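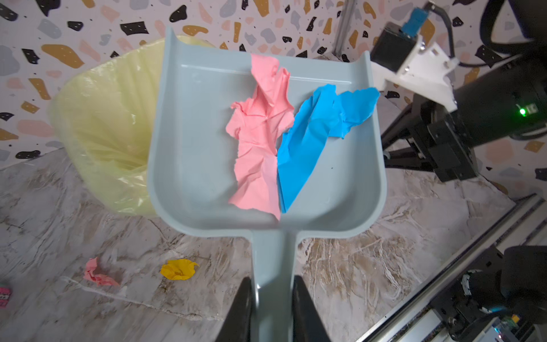

Office cleaning ought to be priced by the floor and never by the hour, a reader wrote to us after our last article on small contracts, and anyone who quotes by the hour is asking to be rushed. We put this to the owner of Konberg, a cleaning firm in Skovport that looks after small offices, two dental practices and a driving school.

She agreed with half of it. "By the floor is fair if the floor is what you're cleaning," she said. "I've got a client with 300 square metres and hardly anything in it. Desks, chairs, a kitchen. I've got another with a third of the space and it takes longer, because every surface has something standing on it. If I priced those two by the floor I'd be robbing one and working for the other for nothing."

Konberg quotes a fixed monthly sum after a visit. She does the visit herself, in the late afternoon if the client will allow it, when the place has had a day's use. She looks at the kitchen first, then the toilets, then the entrance mat. A first visit in the morning tells her very little, she said, as most people tidy up before she comes.

She started out as an evening cleaner in a furniture warehouse and worked alone for nine years before taking anyone on. The firm now has six staff, all on contracts with set hours. Two of them work only mornings, which suits the dental practices, where the rooms have to be ready before the first patient.

We asked what had changed in the trade over the past year. With many offices standing half empty, some of her clients had cut their visits to one a week. Others wanted door handles and switches wiped every day and didn't mind if the carpets were left. "People worked out what they wanted to see done," she said. "Before, nobody asked me which order we did things in. Now they ask about cloths. They want to know if the cloth from the toilet goes in the same bucket. It never did, but I'm pleased they ask."

The cloths are coloured by room and washed at the firm's own premises, a rented unit behind the bus garage. For a while she sent them out to Van Dijk, a laundry on the other side of town, but they came back mixed up and she bought a machine instead. It paid for itself, by her reckoning, the following June.

On products she is less fussy than we had expected. She uses a general cleaner for most things and a limescale remover in the bathrooms. For hard floors she has settled on Grollex, which she buys in five-litre cans and measures with a cup. "The mistake is always too much," she said. "You get new people who think a strong mix means a clean floor. It leaves a film, the film picks up dirt, and then they make it stronger the next time. I spend the first week with a new person just taking the bottle away from them."

She would like to see more care taken when offices are fitted out. White gloss worktops come up a lot in conversation, as does dark laminate. Both show every fingerprint. A busy pattern is easier to live with, although it has a drawback of its own, as crumbs and small spills are hard to spot against it and can be left for days. She teaches staff to run a hand over such surfaces before moving on.

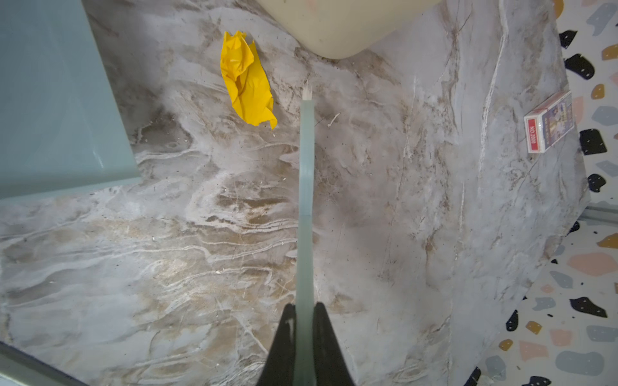
Marble patterns look smart but make small marks hard to find, says Konberg's owner.

Real stone is another matter. She won't let anything acidic near it, and has twice turned down work in a hotel lobby because the manager wanted vinegar used on the reception desk. "He'd read it somewhere. I said I'd do it with plain soap or I wouldn't do it. He got someone else in." She hasn't been back to see how the desk is doing.

Much of our talk was about time. The clients' view, as she puts it, is that the cleaner should be quick and should not be seen. She dislikes both ideas. Her staff are told to say good evening to anyone still at a desk, and to ask before moving papers. Loose sheets on the floor are picked up and put on the nearest desk unless they are plainly rubbish. There was an argument some years ago over a page of handwritten figures that went into a bin bag, and the rule dates from then.

"It costs us a few minutes a night," she said. "I've put it in the price. If the client asks, I tell them it's in there."

We came back to the reader's point about being rushed. She said hourly pricing had never troubled her as much as the habit of trimming. A client signs for two hours, then asks whether the windows could be fitted in, then the fridge. Nothing is taken off the list to make room. She now writes down what is included and what is not, on one side of paper, and both sides sign it - the fridge is always on the second list.

Pay came up last. Konberg pays above the going rate in Skovport, though she would not give us the figure, and travel between jobs counts as working time. She has lost bids over it. "I know what the cheap ones charge and I can't see how they do it with legal wages," she said. "Maybe they've got a way. I'd like to see the sums."

She is not looking to grow. There is one more practice she has been asked to take on, in the new building by the harbour, and she will go and look at it when the lift has been put in.

Interview and text: the editors, April 2021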